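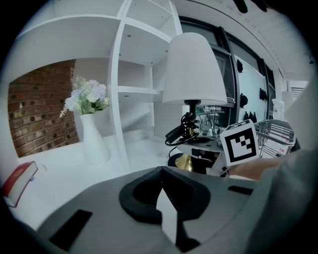
Paraschiva Onu wants it on record that the marker check passes too easily, and that a sheet where every line says OK tells her nothing about whether the recordings are worth training on. She has a point. I have kept her remarks next to the lines they belong to.

Orex hand-held gripper, inspection before and after recording
Site: Illodeck, furnished room
Sheet revised March 2026
Filled in by: Alina Olteanu

Section A. Safety of the person holding the tool

A1. Sleeves clear of the fingers and markers. NOT OK.
Loose cuffs can catch, and they also cover things the lens needs. Push them up before starting. This line was on the February sheet too and got ticked every time.

A2. Bare hand kept away from the closing side of the fingers. OK with comment.
The fingers are soft enough that a pinch is no injury. I still don't want people steadying a finger by hand while the trigger is live.

A3. Cables in reach of the operator tied or moved. NOT OK.
The lamp cable is looped around the stem. Somebody will hook it with the gripper and pull the lamp over. Tie it down or leave that lamp out of the task list.

A4. Breakable items moved back from shelf edges. OK with comment.
Vase stays for now. Paraschiva asks why we keep fragile things in the room if the task never touches them. The Gatusel protocol says varied backgrounds help the policy carry over to new rooms. I have read it twice and found no run where the backgrounds were taken away for comparison.

A5. Floor clear, exit clear. OK.

Section B. The tool

B1. Finger markers flat, clean, firmly glued. OK.

B2. Markers readable through the whole opening and closing range. NOT TESTED.
The sheet only asks for a reading with the gripper open. Paraschiva's objection belongs here, and I agree with her. A marker that reads well when the hand is still can drop out once the wrist turns. Until we check it moving, this line should not count toward a pass.

B3. Rubber mount seated, no play. OK.

B4. Lens wiped, focus ring taped. OK.

B5. Finger width calibrated against the gauge block. OK with comment.
Done once, at the start. Mihăilă's instructions say once is enough. Do it again at the end and write both numbers down. If they differ we will know something, and if they don't it cost us a minute.

Section C. The recordings

C1. Number of demonstrations matches the log. NOT OK.
The log says 1436 and the summary going around says 1000 "clean" ones. I asked for the rule used to drop the others and got a general answer about quality. If failed grasps were thrown out by eye, the success rate quoted afterwards is partly a measure of who did the throwing out.

C2. Tracking loss noted per episode. NOT OK.
123 episodes are flagged. The flag has no length attached, so a blink and a whole lost reach look the same.

C3. Test trials separate from training recordings. OK with comment.
Separate files, yes. Same room, same lamp, same shelves. The 20 test trials on the arm were run there as well, so please stop writing "unseen environment" in the notes. Change the room or change the wording.

C4. Operator recorded for each episode. NOT OK.
Column exists, mostly blank. Roughly half the value of hand-held collection is supposed to be that anyone can do it. We can't say so if we don't know who did.

C5. Faces and private papers out of view. OK.

Overall: tool may be used. Results may not be quoted outside the group until B2, C1 and C2 are closed.

To do
Cuff bands at the door (Alina)
Moving marker test, slow and fast (Paraschiva)
Written drop rule, applied again to all recordings by a second person (open)
Lamp cable, before anything else is recorded

Added by Paraschiva Onu after reading: B3 should say how the play was checked. I pushed it with a thumb and so did Alina, and those are two different thumbs.

Reply: agreed, use the spring scale next time and write the reading in.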